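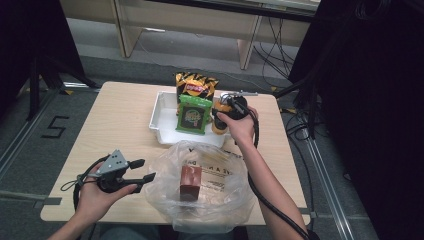
Snack tray on the meeting room table, with the chips, the green package and the bottle.

Minutes of the Vevero House social group, Mar 3, 2021

The meeting opened with a warm welcome to everybody, and it was lovely to see so many of you back after the winter break (and on such a soggy evening, too!).

Minutes of the last meeting were read and agreed, with one correction: the tea towels came from Homix and should be listed that way.

Snack table. We had a long and very cheerful talk about this one. It was agreed that snacks will go on a white plastic tray with raised sides, the bags standing up at the back and bottles at the right-hand end, so people can see what there is. Small boxes may stay in their clear plastic bags until they are wanted. A request for less salty things was noted with sympathy, although the chips do have their loyal friends.

Money. The snack fund stands at $97. Members agreed to spend up to $11 on napkins and cups.

Lumbao Room. The carpet will be cleaned in March, so we will meet in the Pondar Room that week. Please push your chairs in when you leave.

Any other business. The recipe swap was put off again, as we had talked right through our time. Thank you all for staying to wipe the table.

Action: napkins and cups to be bought before the next meeting.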